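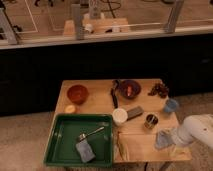
Does a Tray Help? Clearing a Shared Table
Project report, Hakim Pillai
2026-08-24

1. Question

The Sellasness guide to shared kitchens says that a table clears faster when everything goes onto a tray first. It gives no numbers. I wanted to see if the claim holds for the kind of mix that ends up on our table: bowls, cups, a spoon, a cloth, a board, some food.

2. Method

Five classmates cleared the table 10 times each with a tray and 10 times without. Items went back to marked spots before every run. I timed from the first touch until the last item reached the counter. A dropped item meant the run was thrown out, which I now think was a mistake, as drops are part of what a tray is supposed to prevent.

3. Results

We kept 88 runs. The tray runs were faster on average, but the gap was small, and two people were slower with the tray every time. Most of the gain came from one person who stacked the bowls before loading them. She also stacked them when she had no tray, so I can't say how much credit the tray deserves.

Cups were the weak point. People slowed down when carrying tall ones on a tray, and several went back to carry them by hand. A large tray also takes up table space that the board needs.

4. Problems

Everyone knew what I was testing. The order was not mixed well either: the tray runs mostly came second, after people had practiced. The Wijaya group's report from March has the same flaw and still calls its result "clear." I would not use that word for theirs or mine.

5. Next steps

Repeat with the order shuffled, count drops, and try a smaller tray. Until then I would leave the tray advice out of the class handout.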